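情報管理と法 第6回 配布資料
データ保持期間と削除:「いつ捨てるか」を決める技術

担当:Jolanta Bednarek

前回の宿題、みなさんよく書けていました! 特に「同意の撤回」の図を三色で描いてきた人、あれは来年の資料に使わせてもらうかもしれません(もちろん本人に聞いてからです)。今回は個人データの保持期間、つまり集めたデータをいつまで持っていてよいのかという話をします。地味に聞こえるでしょう? でも私はこの講義でここが一番好きです。法律と、データベースと、人間の「もったいない」という気持ちが全部ぶつかる場所だからです。

1. 前回のおさらい

個人データを扱うには目的が必要で、その目的は集める時点で決まっていなければならない、というところまで進みました。GDPRでいえば第5条の「目的の限定」です。「データの最小化」も同じ条文にありましたね。必要な分だけ集める、という原則です。

保持期間の話は、この二つを時間の方向に引き伸ばしたものだと考えてください。第5条1項(e)の「記録保存の制限」は、目的に必要な期間を超えて本人を識別できる形で残してはいけない、と言っています。日本の個人情報保護法にも、利用する必要がなくなったときは遅滞なく消去するよう努めなければならない、という規定があります(第22条)。こちらは努力義務なので、言葉の強さの違いに注意して読み比べてください。

2. 期間はどこにも書いていない

条文を何度読んでも「何年」という数字は出てきません。初めて読んだ学生はたいていここでがっかりしますが、私はむしろわくわくします。数字がないということは、自分で理由を組み立てる余地があるということです!

組み立て方の手がかりは、まず他の法律です。税や会計の書類には、それぞれの国の法律で保存年限が決められています。そういう義務がある部分は、消したくても消せません。次に、契約上の請求に備える必要。時効が過ぎるまで記録を残しておく、という考え方です。そして最後に残るのが、業務上の必要だけで持っているデータで、ここが腕の見せどころになります。

よくある失敗は、一番長い年限を全部のデータに当てはめてしまうことです。請求書を長く残す義務があるからといって、同じ顧客の問い合わせメールや閲覧履歴まで同じだけ残してよいことにはなりません。顧客という「人」ごとに期間を決めるのをやめて、データの「種類と目的」ごとに決めてください。

3. 保持スケジュール表の作り方

演習では、予約サイトを運営する会社Dovitzを題材にします。会員登録、予約、支払い、問い合わせ、メール配信を一つのシステムで扱っていて、バックアップは別会社のPorkowに預けている、という設定です。

表の列は次のとおりにしてください。

データの種類
利用目的
法的根拠
期間の起算点
期間
満了後の処理(削除、匿名化、隔離保管のどれか)
担当部署

一番忘れられやすいのは起算点です。「2年保存」と書いてあっても、登録から2年なのか、最後の利用から2年なのか、退会から2年なのかで結果はまるで違います。毎月ログインする会員の場合、最後の利用から数えるといつまでも期間が始まりません。それが悪いわけではありませんが、わかったうえで選んだのかどうかが問われます。

去年の演習では、あるグループがDovitzのデータを33種類に分けてきました。細かすぎる、という声も出たのですが、読んでみると実によく考えてあって、配信停止を申し出た人のアドレスをどうするかまで書いてありました。停止の申し出を守り続けるには、そのアドレスを最小限の形で残しておく必要がありますよね。削除すると約束が守れなくなる。こういう逆説が見つかると、表づくりは急に楽しくなります。
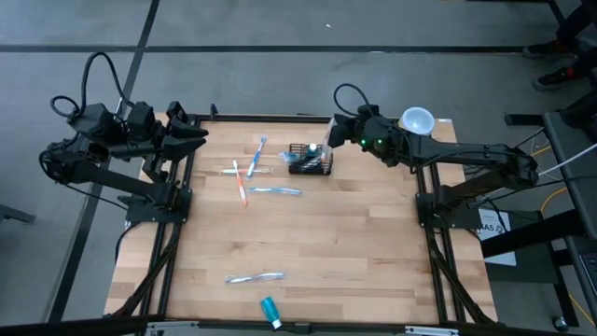 4. 分類の粒度をどう決めるか

表の行をどこまで細かく分けるかは、目的の違いで判断します。同じ項目でも目的が二つあれば、原則として行も二つです。たとえば電話番号は、予約の確認に使うなら利用日が過ぎれば役目を終えますが、二段階認証に使うなら会員である間は必要です。行が一つしかないと、長い方に引きずられてしまいます。逆に、目的も根拠も起算点も同じなら、項目が違ってもまとめてかまいません。木の天板にデンタルケア用品がいろいろ並び、そばにかごがある、という机の上を思い浮かべるとつかみやすいでしょう。どれも「歯の手入れ」という一言でくくれますが、捨てどきまで同じとは限りません。歯ブラシは毛先が開いたら替えるものですし、歯みがき粉は使い切ったら終わりです。かご一つに一枚だけ札をつけて「一年で処分」と書くのが、先ほどの「一番長い年限を全部に」という失敗にあたります。札は中身ごとにつけてください。

5. 「削除」とは何をすることか

ここから技術の話です。削除には段階があります。

論理削除は、行に削除フラグを立てて画面に出なくするだけで、データそのものは残っています。誤操作から戻すための短い猶予としては便利ですが、これで満了処理が済んだことにはなりません。

物理削除は、データベースから行そのものを消します。外部キーでつながった表をどうするか、先に設計しておく必要があります。

匿名化は、本人を識別できない形に変えて統計などに使う方法です。名前を会員番号に置き換えただけでは仮名化にとどまり、GDPRの下ではまだ個人データです。試験の答案で毎年ここを混同する人がいます。赤線を引いておいてください!

暗号鍵の破棄は、暗号化したデータの鍵のほうを捨てて読めなくする方法です。利用者ごとに鍵を分けておけば、バックアップにも効きます。うまく設計されたものを見ると私は本当に感心します。ただし、鍵の控えがどこにも残っていないことが前提です。

6. バックアップという難所

本番環境から消しても、Porkowに預けたバックアップには残っています。一件だけ取り出して消すのは、方式によっては現実的ではありません。そこで、バックアップ自体に上書きの周期を決めておき、その周期が終わるまでは復元以外に使わない、と文書にしておくやり方がよく取られます。

落とし穴は復元したときです。古いバックアップから戻すと、消したはずの人が戻ってきます。これを防ぐには削除の記録を別に持っておき、復元の直後にもう一度適用します。その記録に氏名を書いてしまっては元も子もないので、内部の識別子だけにします。

委託先との契約も確認しましょう。契約が終わったときに返却するのか消去するのか、消去したことをどう証明してもらうのか。GDPR第28条に沿った契約なら、必ずこの項目があるはずです。

7. 演習課題

(1) 配布したDovitzの業務説明を読み、保持スケジュール表を作成してください。行数は自由ですが、上限は25行とします。

(2) そのうち起算点に迷った行を一つ選び、考えられる起算点を挙げて、選んだ理由を書いてください。

(3) 退会した会員から「すべて消してほしい」という請求が届いたとします。表のどの行がすぐに削除でき、どの行が残るのか。本人への返信文も書いてください。専門用語はなるべく使わず、残すデータについては理由と期間を必ず入れること。

(3)の返信文は、ティーチング・アシスタントのZoia Pavliukが全員分を読んでコメントをつけます。彼女は条文番号だけ並べた返信に厳しいので、受け取る人の顔を想像しながら書いてください。

提出は次回の講義開始まで、一つのPDFにまとめてください。表は横向きのページのほうが読みやすいです。

8. 次回までに読むもの

GDPR第17条(消去の権利)と第30条(処理活動の記録)。第30条には、可能な場合には消去までの予定期間を記録に含める、とあります。今日の表がそのまま使えるので、自分の表を横に置いて読むのがおすすめです。第17条は3項の例外から先に読むと、全体の形が見えやすくなります。

質問は講義後か、科目の掲示板へどうぞ。起算点の質問は特に歓迎します!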